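Kitchen Gallery: The Tiled Counter at Prarkosell

Home | Rooms | Gallery | Contact

This part of the gallery covers the kitchen at the Prarkosell house, and mostly the counter and sink. The bathroom and hallway have their own pages. Click on a room name in the menu to get to them.

The kitchen was last redone by the previous owners. We kept the counter, the sink and the wall tile and replaced the cabinets, the light over the table and the floor by the back door. Amândio Moreira did the cabinets and Minoru Nakajima did the electrical work. The job took 17 working days in April, plus a return visit for one door that rubbed.

People who write to us about this house usually ask about the tile. The counter is tiled in a pinkish beige, with a red-and-white patterned edging along the front and around the sink. The wall behind has plain white squares. We don't know who made any of it. There was one part box of the beige left in the garage, marked 904 in pencil, and we have not been able to match that number to a maker. If you recognize it, please use the contact form.

Grout was cleaned with a stiff brush and resealed. Three edging pieces near the corner had hairline cracks and were left alone. 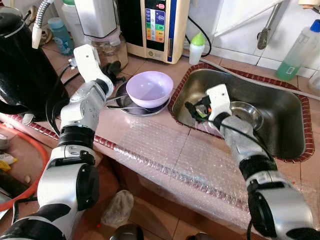 Sink and counter, with bubble wrap laid over the tile. Steel bowl in the sink, lavender bowl and plate to the left.

The sink is rectangular stainless steel with a brushed finish inside. It came with the house and we saw no reason to change it. A new strainer was fitted and the trap underneath was replaced. The pipe fitting on the white tile is older than the rest of the plumbing and was also left in place.

The water ionizer stays at the back of the counter, and the kettle is off to the left. Both plug in along the back wall, where Minoru added a second outlet. Before that, everything ran off one Skaltel power strip.

Bubble wrap went over the tile while the upper cabinets were being hung. It is easy to tape and you can see the tile through it. Cardboard is better if you will be setting heavy tools down. Sweep the counter first either way, or grit gets trapped underneath and scratches the glaze.

Materials and costs

Cabinets: Fadora, painted, standard depth.
Grout sealer: Woo, two coats, one day between coats.
Cabinet hardware, sealer and plumbing parts came to $1178. Cabinets and labor were billed separately.

The Prarkosell pantry will be added when the shelves are up. For questions about the cabinets, write to Amândio through the contact form and put "kitchen" in the subject line.

Next room: Hallway
Back to all rooms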